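Simik desk mat, dark grey, large - two months in
Posted by Drahomíra Polák, 2025-04-13

I bought the Simik mat to replace a Cha one that had gone shiny in the middle and started to curl. I use it for paper cutting in the evenings and for ordinary desk work the rest of the day, so it gets a fair amount of use. I paid for it myself.

It came rolled in a cardboard tube. The instructions say to leave it flat under books overnight. I did that, and two corners were still up in the morning. After a second night they went down, apart from the one nearest the window, which took most of the week. There was a rubbery smell when I opened the tube. It went after 10 days or so of having the window open at lunchtime.

The surface is good. A pencil runs over it without catching, and a sheet of thin paper stays where you put it. My mouse works on it, which it never did on the Cha. Light knife cuts close up well enough. Heavy cuts through mount board do not, and I now have a line near the left side that I can feel with a fingernail.

Cleaning is easy if you are quick. Tea wipes off. PVA glue peels away once it has dried. Red ink left a faint mark, and Kemico surface spray made no difference to it. 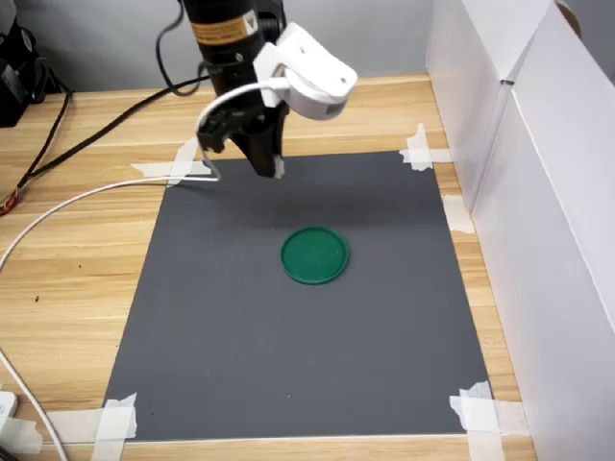
Dark grey mat taped to a light wooden tabletop.

The back is the weak point. It is smooth, and on a varnished or waxed top the whole thing creeps towards you as you work. I tried the small adhesive dots sold for rugs and they left bits behind when I took them off. Tape holds it better. Use a low-tack one and test it on the underside of the table first - some tapes lift the finish.

I also looked at the Todon mat, which a friend has. It is thicker and lies flat from the start, but the printed grid is hard to see under a lamp and it costs more. If you cut a lot of board I would pay the extra. For writing, drawing and light craft work the Simik is enough.

Good: surface, price, easy to wipe.
Less good: slides about, slow to flatten, smell at first.

Mine has a 60 cm long side and fits between the lamp and the drawers with a little to spare. Measure before you order, as the shop charges for returns.

Score: 7 out of 10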